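Skollar Household Robotics
December 29, 2023

1/ Skollar thanks everyone who attended our winter open day. A total of 411 guests registered for the demonstrations, and the visitor program was led by Lavanya Nair and Priit Rebane.

2/ The main demonstration concerned household sorting. Paper, cardboard and soft, thin materials are among the hardest things for a gripper to handle, and they formed the center of the program. 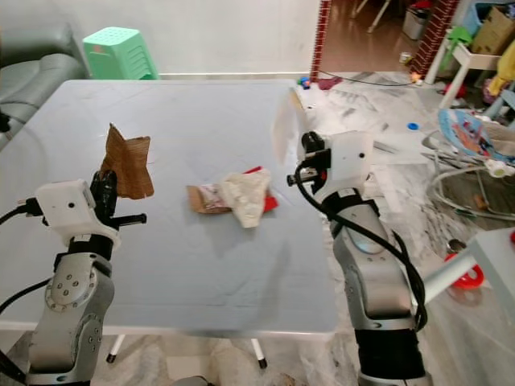
Handling thin and crumpled materials, open day. 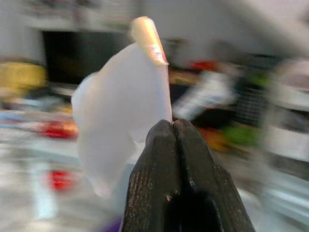
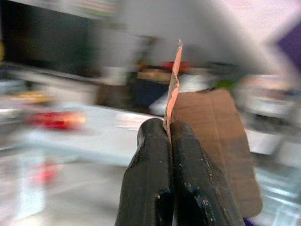
3/ Guests were invited to ask questions throughout. The most frequent one concerned grip force. Ashwin Bhat explained that a crumpled sheet has no fixed shape, so the force suited to one corner may be wrong for the next.

4/ A second question came up in nearly every group: why practice in a furnished home and not in a laboratory? Our position is that a household robot should learn among the things a household keeps. Furniture, toys and doorways are part of the task.

5/ Divya Namboodiri presented the Terine sorting project, which began in November. The project log now holds 1,253 practice runs. Of these, 521 deal with paper and cardboard only. The remainder cover fabric and mixed piles.

6/ Ms. Namboodiri also spoke about the runs that do not succeed. These are kept in the log and reviewed in the same way as the others. Several teachers asked whether the review notes could be shared with their students, and we are preparing a short version for schools.

7/ In the afternoon, Ajith Kulkarni held a session on safety at home. He covered stop controls, the distance guests should keep from a moving arm, and the care of cables. The session ran well past its planned time, and we apologize to the guests who had to leave before the end.

8/ We are grateful to our partners at Zomow, who arranged transport for visitors, and to the Chowdary Foundation, whose support allowed us to offer admission free of charge.

9/ Guests who left a question card without an email address are asked to write to the visitor office. We have a number of written answers ready and no way to send them.

10/ Planning for the next open day is under way - we expect to offer 600 places, with smaller groups and a longer question period. Registration will be announced on this account. School groups may contact Lavanya Nair in advance to reserve a morning visit.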